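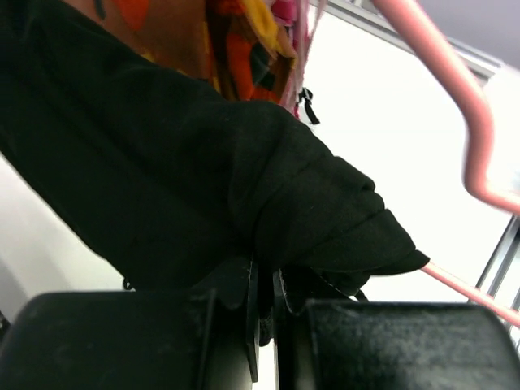
How to test if a robot arm can hang your laundry

Many people ask me if a machine can do the clothes already. My short answer is: sometimes, slowly, and with a person near the stop button. If you have a small arm with two fingers in your workshop, you can find out for yourself in one afternoon. I explain the way we do it in Pekthorpe.

What you need

A rail which does not move when you pull it. Plastic hangers in a bright colour. One thick garment and one thin shirt. Paper and a pen. Please use old clothes for the first day.

Step 1. Begin with the thick garment

A fleece or a sweatshirt is easier to catch than a thin shirt, but it is harder to finish. The fingers close on a big fold and you think all is well. Then the fold hides the hanger from the wrist camera, and the arm does not know where the shoulder is. Black cloth is the worst for this. The folds look all the same, and black fingers on black cloth do not help.

Step 2. Fix the light

If the wall behind the rail is white and the lamp is strong, the camera sees only brightness there. Turn the lamp to the side and try again. A pink hanger stays easy to find, a white one can disappear.

Step 3. Grip low, then lift

Take the cloth near its lower end and lift it slowly. Stop when the hanger begins to turn. Leave a free space between this garment and the next one on the rail - loops and straps of the neighbour like to catch on the fingers.

Step 4. Do it 10 times and write it down

Count only the tries where the garment stays on the hanger after the fingers open. My colleague Thu Khương also stops the clock at 45 seconds, and what is not ready by then is a failure. I was against this rule at first, now I use it too.

What result to expect

On our arm the thin shirt went well seven times and the fleece three times. Đức Vi repeated the test in Wendville with softer finger pads and got five with the fleece. For a shop with many clothes this is still too slow. For taking clothes off the rail and dropping them in a basket, I would say yes, you can start today.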